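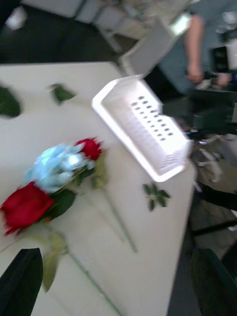 STESBERG, May -- The decorations packing shop Clalludora will buy two robot arms for its packing tables in Stesberg, the company has informed its customers. The order is smaller than the one that was planned last year. At that time the company wanted four arms and one long conveyor, but the conveyor is now removed from the budget and the arms will work at ordinary tables.

Clalludora packs artificial flowers, leaves and small table decorations for shops and hotels. Most of this work is still done by hand. A worker takes a flower by the stem, looks if the leaves are in place, and puts it in a tray with the other flowers of the same order. It is light work, but it is slow, and in the months before the summer weddings the shop has always more orders than hands.

The planning for the purchase began with a list of 100 articles from the catalog. The company divided them by shape and by how easily they are damaged. Roses with one stem were placed in the first group. Hydrangeas and other flowers with many small petals came in the second group, and loose leaves and sprigs in the third. The first budget counted only with the first group. After the sales figures were compared, the company saw that this would not be enough, as most orders are mixed and a customer who buys roses wants also something blue or white beside them.

For this reason the grippers became the biggest question in the budget, and not the arms. A gripper with two narrow fingers can take a thin stem between them, but flower heads are wide and soft, and leaves come off from the stem quite easily. The company has asked for offers from two suppliers. One of them, Hirkia, offered a set with fingers that can be changed by hand in a short time. The other offer was cheaper to buy, but every new pair of fingers had to be ordered separately and the delivery time was 14 weeks. Clalludora has chosen Hirkia.

The price of the complete set is not published. The company says only that spare fingers and wrist cameras have their own line in the budget this time, and that this line will be renewed every year. In the earlier plan such parts were put together with cleaning supplies and light bulbs, and it was difficult to say later what was spent on what.

Trays are also a part of the plan. The shop uses white plastic trays with small holes in the walls, and it will keep them. A gray tray was considered, as white plastic reflects the light strongly and this can disturb a camera. But the shop has 618 white trays in use, and to replace all of them would cost more than to change the lamps. So new lamps with softer light are included in the order for both tables, together with a cover for the window on the south side.

The training of the workers is calculated separately. Each worker at the packing tables will receive 23 hours, divided over several weeks, and these hours are paid as normal working time. The first part is about safety and about stopping the arm. The second part is about showing the arm how to take a flower and where to put it. The company writes that it does not plan to reduce the number of workers this year -- it wants to pack more of the mixed orders, which it had to refuse last spring.

Some costs are still open. The floor below the tables in Stesberg is not completely level, and it must be checked before the arms are fixed. The electrical work has been promised by a local firm, but the final offer has not arrived. Insurance for the new equipment is also under discussion. The company has put aside a small reserve for these three points and will not order anything more until they are clear.

The second site of the company, in Do, is not included in the purchase. The tables there are older and the room is narrow, and the company first wants to see one full season of results from Stesberg. If the costs stay inside the plan, a decision for Do can be made together with the next yearly budget.

Customers with open orders do not have to do anything. During the installation the packing will continue at the remaining tables, and delivery times stay as they were confirmed.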